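The fruit bowl situation

11 Jul 2023

We have been without a fruit bowl since the old one met the kitchen floor, and for a while the fruit lived wherever it was put down. I found a lemon in the bread bin. I did not ask.

Proper bowls, I learned, are expensive. Bisgaard do a lovely one in ash for 40 quid, which is a lot to pay for somewhere to keep bananas while they go brown. So I bought a plastic basin instead – teal-green, two little handles, meant for washing up, I suspect.
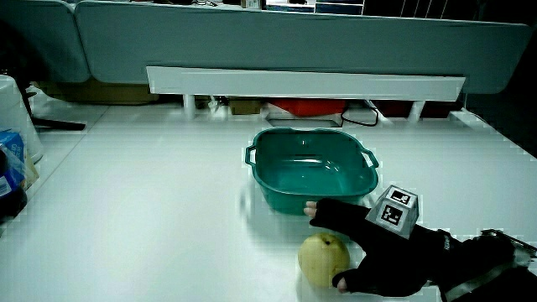
One basin, one pear, still to be introduced.

The handles are the best bit. You can carry the whole lot to the table, or away from the table when someone wants to eat an actual meal at it. Pears roll about a bit on the shiny bottom, so a folded tea towel goes in first.

The plan is to fill it properly by August, when the plums come in and next door start leaving carrier bags on our step. Until then it's pears, and whatever is left of the lemon.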